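Pick log, week three (long, sorry)

2,011 attempts. Typing that first because it's the only number anyone asks me for. Target for February was 2,000 so we're over, and I am going to have a proper lunch tomorrow instead of crackers over the keyboard.

Quick catch up if you skipped the last two posts. We're collecting grasp examples for the learner. Arm looks in the bin, picks a spot, goes down, closes, lifts, we log hit or miss. Then again. Then again. The learner gets retrained overnight on Jorton (the machine under Weidong's desk, the loud one) and in the morning we start with a slightly different policy. That's the whole loop. Not glamorous.

The split so far:

2,011 attempts total
935 successful lifts
the rest misses, slips, and one e-stop I'll get to

So a bit under half. Week one was way lower, and a lot of week one was me anyway, I had the gripper offset wrong in the config and every grasp was landing short. Threw 103 attempts out over that. Natalina wanted to keep them as negatives. We argued about it for most of a morning. I still think they're poison, they say "this grasp failed" when the grasp the label describes never happened. She says the network sees the image and the command and will sort it out. They're in a folder called dont_use. We'll see who wins.

Objects. This is where most of my time goes and I did not expect that. The first set was all boxes and the learner got good at boxes, great, then we put in anything with a curve and it went to pieces. So now it's toys, cups, odd plastic stuff, things from the thrift store down the road. Plush is a pain. Plush gives. A sloppy grasp on plush still comes up, so the learner thinks sloppy is fine, then it tries sloppy on a hard cup and the cup just rolls off. Ermanno's idea was to never run an all soft bin, always put something hard in with it. Doing that since Monday-ish, seems to help, haven't plotted it yet.

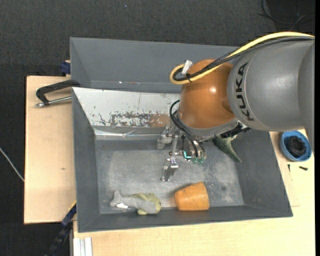
Two plush, one orange cup thing on its side, KUKA on the way to one of them or none of them.

The cup on its side is the one I care about. Upright it's easy, any kid could do it. Lying down against a wall there's a wrong way to come at it and a lot of wrong ways look right from overhead. Same goes for anything in a corner. The walls slope so the fingers can get down in there, but the finger has to have someplace to go on the wall side, and early on the policy just didn't care. Pushed down on the edge and hoped. I've started resetting the bin by hand so more things end up along the walls, otherwise everything drifts to wherever the last drop was and you collect the same easy picture over and over. Katia calls this cheating. It's kind of cheating. But random drops weren't random either so, pick your bias I guess.

Note to self, write down which ones were hand resets. Right now it's a check mark in my paper notebook and that is not going to survive March.

Ok the e-stop. Early evening, nearly done, I'm labeling misses on the laptop and hear the pitch of the arm change. Finger had gone down on the bin wall and the controller was still trying to finish the move. I hit the button before the force limit did. Nothing bent. Checked the fingers twice, checked the clamps, one had walked a little and I tightened it. The force limit was set much too high, left over from the Destari demo where we were lifting heavier parts, and I never put it back. My fault. It's in the startup checklist now. Yes there's a startup checklist now.

Labels. We do it automatically, weight on the wrist after the lift plus gripper width, and then I spot check. Went through 406 of them by hand this week and the auto label is mostly fine, except for the thin stuff. Plush tails. If it grabs a toy by a tail the fingers close almost all the way and the width check says empty, weight check says something's there, and the script was taking width as the winner. So a bunch of perfectly good lifts went in as misses. Manuela flipped the order last night and reran the lot. The 935 above is the corrected number, if you saw a smaller one on the whiteboard that's why.

Things I'd do diffrent if starting over:

Log the object list with every bin. We only log it when we swap and I forget when we swap.

Save the image from before the arm comes in AND the one after it leaves. We save before only. Weidong wants after for some change detection thing and he's right and it would have cost nothing.

Name files by time from day one. I am not talking about the renaming script.

Somebody asked in the comments why we don't just do it all in simulation. We do some. Fontes (the sim setup) gives us as many picks as we want and the policy looks fantastic in there. Then it meets a soft toy. I don't have a good model of a soft toy and I'm not going to write one. Hard objects carry over better. Next month we try pretraining on the sim picks and then fine tuning on the real ones, Natalina already has the config half done.

Also the question about sharing the data. I'd like to. Needs an ok from Gornden and the folders need to be in a state I'm not ashamed of, and those are both slow. Ask me again in spring.

Tomorrow, new set of objects, hard and shiny, which the depth camera is going to hate. Going to run them at the old speed first. If the hit rate falls of a cliff I'll post the numbers anyway.

Retrain just kicked off. Going home.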